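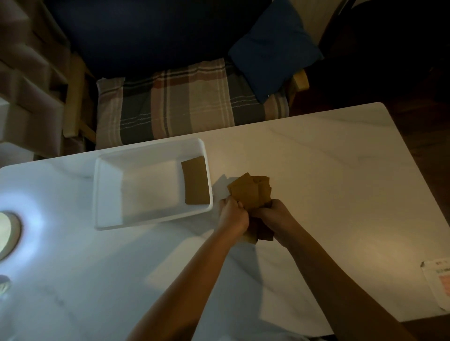
*Separação de cartão numa das mesas da Nimeleck, com um tabuleiro branco para as peças já escolhidas.*

# Uma manhã a separar cartão

A Nimeleck abriu as portas em junho, às nove da manhã, e às nove e um quarto já havia fila no corredor para a sala das mesas. A empresa ocupa um primeiro andar por cima de uma oficina de estofos. Desenvolve programas que ensinam braços robóticos a mexer em coisas moles, finas ou irregulares: cartão, papel, panos, sacos. O dia aberto serviu para mostrar como esse trabalho é feito antes de chegar à máquina.

E antes de chegar à máquina, é feito à mão. A maior parte do que se vê na Nimeleck são pessoas sentadas ou de pé junto a mesas, a repetir tarefas curtas. Pegar num molho de peças de cartão, endireitá-lo, tirar uma peça, pousá-la num tabuleiro. Cada repetição é gravada do ponto de vista de quem a executa. Para a tarefa do cartão, a equipa juntou até agora 3.000 gravações.

Žofie Danko coordena as sessões e recebeu os visitantes. Explicou que o cartão foi escolhido a pedido de um cliente, a Omerović, que fabrica divisórias para caixas de transporte e quer automatizar a separação das peças no fim da linha. «As peças chegam em molho, com os cantos desencontrados, e algumas vêm dobradas», disse. «Uma pessoa resolve isso com as duas mãos sem pensar. O braço precisa de ver muitas maneiras diferentes de o fazer.»

Por isso as mesas não são iguais. Há tampos claros e escuros, lisos e com padrão. Os móveis mudam de lugar entre sessões e a luz também. Segundo Danko, os primeiros testes foram feitos numa única bancada cinzenta, e o programa falhou assim que o levaram para outra sala.

## A demonstração

Às onze começou a demonstração com o robô, na sala ao fundo. O sistema chama-se Honano e usa dois braços montados numa estrutura metálica com rodas. Peter Pešek, engenheiro, pôs um molho de cartão diante dos braços e recuou dois passos.

O Honano demorou a arrancar. Os braços desceram, apertaram o molho dos dois lados e levantaram-no um pouco. Um deles largou, procurou a peça da frente, puxou-a e levou-a para o tabuleiro. A segunda peça veio agarrada à terceira e caíram as duas fora do sítio. Pešek deixou a máquina continuar. No fim do molho, 11 peças estavam no tabuleiro e as restantes na mesa.

Um visitante perguntou se aquilo era um bom resultado. Pešek respondeu que era normal para um molho amarrotado e que, com cartão novo e bem cortado, o número sobe. A Omerović trabalha com os dois tipos. O objetivo combinado com o cliente não foi divulgado.

A velocidade também foi tema de conversa. O robô é bem mais lento do que uma pessoa habituada à tarefa. Pešek disse que, nesta fase, a equipa mede primeiro as peças bem colocadas e só depois o tempo. A pinça usada na demonstração é fornecida pela Covau e tem as pontas revestidas a borracha, que a equipa substitui quando começam a escorregar no papel.

## Experimentar a tarefa

Depois da demonstração, quem quis pôde sentar-se e fazer uma sessão curta. As instruções cabem em meia página:

- manter as duas mãos à vista durante toda a gravação;
- pousar uma peça de cada vez no tabuleiro;
- não corrigir depressa os erros, deixar que se vejam;
- parar quando o molho acabar.

A terceira regra foi a que levantou mais dúvidas. Danko contou que os operadores novos tendem a recomeçar quando deixam cair uma peça, e que essas gravações se perdem. A equipa precisa delas para que o programa aprenda a recuperar.

Inscreveram-se 139 pessoas ao longo do dia, entre estudantes, famílias da zona e gente de outras empresas. As gravações dos visitantes não entram no conjunto de treino. São apagadas à saída, e um aviso na porta da sala dizia isso mesmo.

Uma professora de educação tecnológica ficou quase uma hora na mesma mesa. Queria perceber se podia fazer um exercício parecido com os alunos, sem robô, só com o telemóvel e caixas velhas. Danko deu-lhe uma cópia das instruções e o contacto da empresa.

A segunda demonstração, à tarde, correu com menos peças e sem quedas. Às cinco, Pešek desligou os braços e a equipa começou a arrumar as mesas. O próximo ensaio do Honano será feito nas instalações da Omerović, com o cartão que sai da linha.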